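Tips for Handling Small Tools on a Crowded Table, from a Simulation Study

We keep this page for people who run pick-and-place tests in simulation and want results that hold up when the table stops being tidy. Most of it comes from a set of runs we did in Tukby, the simulator we use for home scenes. The arm, the gripper and the list of objects stayed the same all the way through. What changed was the furniture, the lighting, the floor, and where things sat on the table. The grasp policy is called Nuchit in our notes, and the scene generator is Umow.

What was tested

Each run asked the arm to take hold of one thin object on a table with other household things on it, lift it, and put it down in a marked area. We trained on 1,000 generated rooms and tested on 800 rooms that were not used in training. In total we kept 2,368 logged runs, counting the repeats. A run passed if the object ended up in the area and no other object had moved by more than a finger's width.

The second condition matters more than you might think. When we left it out, the policy learned to push its way in. It passed often and left the table a mess.

Tips for setting up the table

Put low, wide things near the target. Bowls and dishes are good clutter because the rim sits at the height where the fingers open. A policy that comes in at a slant will clip the rim, and you want to find that out early.

Add at least one tall, soft shape, such as a plant. Leaves cover part of the arm or are covered by it, depending on the view, and this is where a depth estimate tends to go wrong. Give the leaves a simple collision shape or none at all. Full leaf collision slowed our runs badly and changed the pass rate very little.

Let some objects hang over or sit near the table edge. Umow did not do this at first. It kept a clear border all the way round, and the policy came to rely on it. After we removed the border, failures near the edge went up for a while and then came down with more training.

Use flat objects too. A flat dark thing on a white table looks like a shadow to a weak vision model. If your policy steers around shadows, this is the quickest way to see it.

Tips for thin objects

Close slowly. Thin shafts roll in the fingers if the two sides do not touch at nearly the same moment. We halved the closing speed for the last part of the motion and left the rest alone.

Grip above the middle if the heavy end is at the bottom. The object then hangs close to upright and does not need much force. Gripping at the middle gave a swing that took too long to settle.

Check the friction value before you blame the policy. Our first batch used a default that was far too high, so everything stuck, and those runs had to be thrown out. Write the value down with the results. We now store it in the same file as the random seed.

Do not move sideways until the bottom of the object is clear of every rim on the table. We use a fixed lift height for this. A height worked out from the scene is faster, but it fails when one object is missed by the detector.

Tips for the room

Change the walls and floor more than seems sensible. Dark walls, bright floors, patterned rugs and pictures on the wall all go into our generator. Plain gray rooms gave a policy that did well in plain gray rooms. Adding strong colors cost a little accuracy at first and made the score on unseen rooms much steadier.

Keep the table top light in some rooms and dark in others. If it is always white, the model finds the table by its color, and the first brown table will stop it.

Place the arm on more than one side of the table. With the base always on the same side, the policy learns one reach and not much else. We used 2 sides, left and right. Front and back would be worth trying.

What we found

The mixed rooms helped, and the slow close helped more. With both, almost 800 of the logged failures from our early setup no longer occurred when we replayed the same starting positions. Of the failures that remained, the largest group was dropped objects during the sideways move, followed by rims clipped on the way down.

We tried the same policy in Setumus, a second simulator with a different contact model. Scores fell, mostly on the thinnest shafts. The order of the settings from best to worst did not change, so we trust the comparison more than the numbers themselves.

Keeping records

Save one still per run, taken at the moment the fingers close. A full video is nice to have, but the stills can be sorted by eye in an afternoon. Name each file by seed and object. Keep the failed runs in the same folder as the good ones, and mark them in the log.

Settings for the thin object runs are in the April folder. The older friction files are still there under their old names and should not be used.
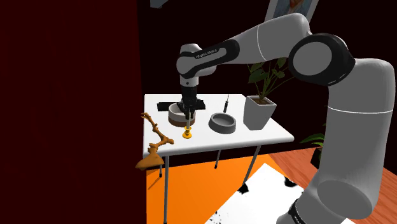
If you change the lift height, rerun the whole test set and not only the rooms that failed. We skipped this once and had to take a table of results back out of a draft. A higher lift fixed the clipped rims but gave the longer objects more time to swing, and several rooms that had passed before did not pass again.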